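Stanon Children's Table Cloth, light blue
Sold by Clekito
Item 2417

I started stocking these in June after one too many birthday teas at my own table, and they've turned into the thing I get the most messages about. So I've put the lot on one page, sizes and washing and all, and you can shout if I've missed anything!

The cloth is light blue with a great big Peppa Pig in the middle and little yellow stars scattered over the rest. It's the wipeable sort — soft underneath, smooth on top — and it doesn't have that strong smell you get when you open some of them. I keep mine on all week and only take it off to iron shirts.

Size and fit
Square, 52 inches each way. That suits a table for four with a bit of hang all round. If yours is longer, the 60 inch is the one to ask for, though it comes in less often and goes quickly. Please measure first, with the leaves out if you use them. I've had a few come back that were simply too small, and the postage is a pain for everybody.

Washing
Damp cloth and a drop of washing up liquid for most things. Tomato sauce wants doing the same evening (ask me how I know). It can go in the machine on a cool wash, no spin if you can help it, then over a door to dry. No tumble dryer please, and keep hot pans off it. Fold lines drop out after a day or two, or you can hang it in the bathroom while somebody has a shower.

What's in the packet
One cloth, folded, in a card sleeve. No clips. I use the Gresteo ones with the rubber feet and sell those separately, and Valdebenito do a plain metal set if you like something neater.

Delivery
Posted second class, usually the next morning if you order before noon. I had 300 in the last delivery, so there should be plenty in the light blue for a while.

Laying it is where people get fussy, and I'd say don't be. Mine goes straight on top of whatever is there already, and I quite like a flowery cloth peeping out below the hem. Peppa, crown and all, will be upside down for somebody whichever way you turn it, so face her towards the smallest person. Odd crockery looks lovely on the blue too — a pale green plate next to a white flowery one, a gold-patterned rim, a steel bowl at the back for crisps. 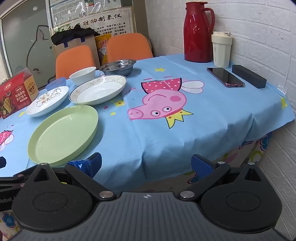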